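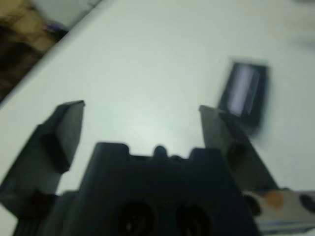 A table, according to one reader in Cledwood, is just a floor that somebody has put on legs, and could we please explain something more interesting, such as sharks.

We have explained sharks. Sharks had two whole pages in September. It is time to be fair to tables, which have been holding up your breakfast for years without a word of thanks.

What a table does all day

Mostly it pushes. When you put a book on a table, gravity pulls the book down towards the middle of the Earth. The book would be glad to go. The table gets in the way and pushes back up, exactly as hard as the book is pressing down. The two pushes match, so the book stays where it is and looks as if nothing is happening.

Put a second book on top and the table pushes harder. Take both away and it stops. It does this without being asked, and it is very good at getting the amount right. If it pushed too much, your peas would hit the ceiling.

Strictly speaking, the table top also bends a tiny bit each time, even under a pencil. You can't see it. The bend is what does the pushing, a bit like a trampoline with very poor bounce.

Why flat?

Try eating soup off a hill and report back.

A flat, level top means that gravity pulls things straight down into it and never sideways along it. Tilt the top a little and part of the pull starts to point downhill. A marble will leave at once. A rubber will probably stay, and it can do so thanks to friction, the grip between two surfaces that are touching. Rough things usually grip better than smooth ones. Even a surface that feels smooth to your finger has tiny bumps on it, far too small to notice unless you have a very good microscope and nothing on this afternoon.

Flat and level are two different things, by the way. A slide can be perfectly flat. It is not much use for jigsaws.

Legs, and the wobble

You may have met a table that rocks. Grown-ups deal with this by folding up a bit of card, pushing it under one leg and feeling pleased with themselves until Thursday's equivalent of soup slops over the side anyway.

A table with three legs never rocks. Three feet will always find the floor together, even on lumpy ground, and that is why milking stools and camera stands have three. Four feet are fussier. If one leg is a little short, or the floor has a dip in it, three of the feet touch down and the fourth one hangs in the air waiting to annoy you.

So why do so many tables have four? Lean on the edge of a three-legged table, between two of its legs, and you can tip it over quite easily. Four legs at the corners make that harder. People seem to have decided that they would sooner put up with a wobble than wear their dinner.

Sometimes you can cure the wobble by turning the table round slowly on the spot until all four feet settle. Ask first, and take the fruit bowl off.

How high?

The big tables in the Ghumman reading room are 700 millimetres high, which suits most of the grown-ups and hardly any of you. A good table comes up to somewhere near your elbows when you are sitting down with your feet on the floor. Too high and your shoulders creep up to your ears. Too low and you fold over like a prawn.

Old, older, still a table

The Romans were eating at tables 2,000 years ago. Rich ones often lay down on couches to do it, propped on one elbow. If you try this at home and mention the Romans, you may get away with it for a minute or so.

White tables and dark things

A pale top has one great talent: it shows things up. The white table at the top of this page has a dark, rectangular thing on it, and your eye can pick out the dark against the light without much effort. The difference between a light patch and a dark patch is called contrast. Your eyes are very keen on edges, and contrast makes edges easy to find.

It works both ways. Drop a grain of rice on a white table and you can hunt for it with your nose practically touching the surface. Drop one blob of blackcurrant jam and it can be spotted from the hall.

Something to try

You will need a table, a tea tray, a coin, a rubber and a wooden brick.

Line up the three small things along one short end of the tray. Lift that end very slowly. Before you start, guess which will slide first and write it down, so that you can't pretend afterwards. Then put a damp cloth on the tray, set everything on top of it and have another go.

Wipe the table when you have finished. It won't thank you either.

Next time in the Kinudness pages: doors.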